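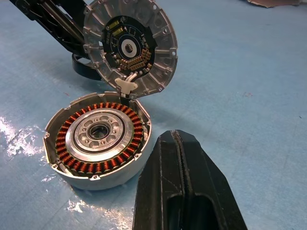
**Durnusau Repair Workshop – Small Motors Bench**

Inspection checklist: brushless motor, opened for check
Job: Veres unit, bench 8
Checked by: Severino Sarmiento
Date: 30 November 2024

Mark each line OK, NOTE or FAIL. Write a comment for anything other than OK.

## Before opening

- [x] Supply isolated and lead tagged. OK
- [x] Capacitors discharged, meter reading taken at the terminals. OK
- [x] Housing screws bagged and labelled. NOTE: the bag label still has the October job number on it. Corrected by hand.
- [x] Bench mat clean, no swarf. OK

## Cover and wiring

- [x] Cover stood up behind the housing with the wire bundle still connected. OK. The bundle is short, so don't lay the cover flat on the far side of the bench. If it has to come right away, unplug first.
- [x] Ribs and flange checked for cracks. OK
- [x] Mounting ears on cover. OK
- [x] Circuit board, visual check for burnt or lifted components. OK. Looked at under the lamp as well.
- [ ] Board fixing screws, torque. Not done. The small driver is out for calibration, back from Homach next week.

## Housing and windings

- [x] Mounting tabs, screw holes clear. OK
- [x] Windings, visual check for dark patches or broken enamel. OK, copper is bright all the way round.
- [x] Slot insulators seated. OK
- [x] Insulation test, winding to housing. Reading 400 megohms. OK (Drirkeris sheet asks for 115 minimum).
- [x] No loose strands between stator and rotor. OK

## Rotor hub and bearing

- [x] Hub turns by hand without catching. OK
- [x] Hub surface. NOTE: light scuffing. Can't feel it with a fingernail. Leave as it is and look again at the next service.
- [x] Bolt holes in hub, threads clean. OK
- [ ] Bearing, noise and play. NOTE: slight roughness on the slow turn, could be old grease. Clean, regrease and repeat before closing. If it is still rough, order a new one and hold the job.

## Before closing

- [ ] Board screws torqued (see above)
- [ ] Bearing rechecked
- [ ] Wire bundle tucked clear of the rotor
- [ ] All screws back in, bag empty
- [ ] Run unloaded for 10 minutes, case temperature written on the job card

## Comments

Two items open, so the motor stays apart and the tag stays on the lead. Please don't close it up to clear the bench, there is space at the other end.

The sheet has no line for the cover gasket face. I wiped it and found nothing wrong, but it ought to be added to the form under "Cover and wiring".

Bearing grease is nearly finished. Put on the order list with the spare labels.

S. Sarmiento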